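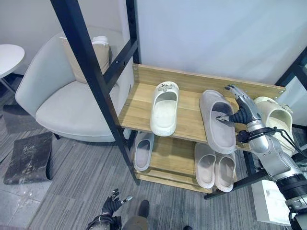
*Shoe rack task, right hand on the middle slide.*

## Can any of these do a real chore yet?

**wichai_c** (Wichai Chareonsuk)

I've been doing evaluation work at Onsri since May and I keep getting asked this by relatives, so I'm putting it here where people can argue with me. My answer is "some chores, slowly, with somebody standing there."

Putting slides on a rack is a good test. They're light, they don't have laces, and the strap gives you something to pinch. Over the month we logged 138 attempts at placing a single slide on a shelf. I'd call the hand good enough. What eats the time is turning the shoe so the toe points the right way, and letting go without dragging it off the edge again.

**millwright_dan**

So a job my six-year-old does on the way in the door. What's the time per shoe?

**wichai_c**

Median was 20 seconds. Your six-year-old wins.

**catside_prys** (Prys Morgan)

I run the packing line at Catside and I'd push back on using a person as the yardstick. If it takes 20 seconds and I'm asleep, I don't care that it's 20 seconds. I care whether I wake up to a rack with shoes on it or a pile next to the rack. What's the number for an entire rack with no help?

**wichai_c**

Fair. We only tried the full rack a handful of times and I don't have a figure I'd stand behind. Single placements are a lot better than full runs. One bad release early on and the rest of the row goes crooked.

**millwright_dan**

That's my point though. On the floor we don't buy "single placements." We bought a Triria palletizer that does one dumb thing 261 times an hour and it has paid for itself. It has suction cups. Fingers are a way to spend money.

**lo_tide**

Palletizers get the same box every time. Nobody's house is like that. My hall has boots, sandals, a dog leash and whatever the kids dropped. Suction cups won't pick up a sandal by the strap.

**millwright_dan**

Then buy a basket and throw the sandals in it.

**wichai_c**

Shoes are the easy end of it anyway. Kitchen stuff is where I'd be careful about promises. Anything smooth, rounded and rigid is hard to get hold of from the side. The fingertips touch it and then you have to work out whether you have a grip or you're just leaning on it. 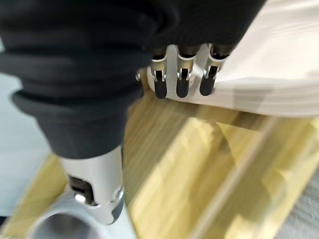

From close up those two cases look almost the same, and a lot of our failures were that exact mistake. The arm lifts, the object stays on the table, and the software carries on as if it had it. Better touch sensing would help more than better cameras, in my opinion. Others on my team disagree.

**catside_prys**

I'm with the others on your team. We tested 2 grippers with force sensing from Rarnura and the readings drifted so much that we turned the feature off. A camera near the fingers plus a check after the lift ("is it still on the table?") caught most of the drops for us.

**wichai_c**

A check after the lift tells you that you missed. It doesn't stop you from knocking the thing over on the way up.

**catside_prys**

No, but on a packing line a miss costs me a retry. I can see it's different with somebody's dishes.

**lo_tide**

Does clothing on the arm cause trouble? I've seen sleeves on a few of them now and I'd expect fabric to catch on hinges.

**wichai_c**

It can if it slides down over the fingers. Push it back before a run and check it again between runs. I'd also keep an eye on anything loose near the wrist.

**millwright_dan**

Still waiting to hear which chore I should pay for.

**wichai_c**

Today, none of them, for a house. For a shop, sorting light parts into bins if you can put up with retries. I'll post the full-rack numbers when we have enough runs.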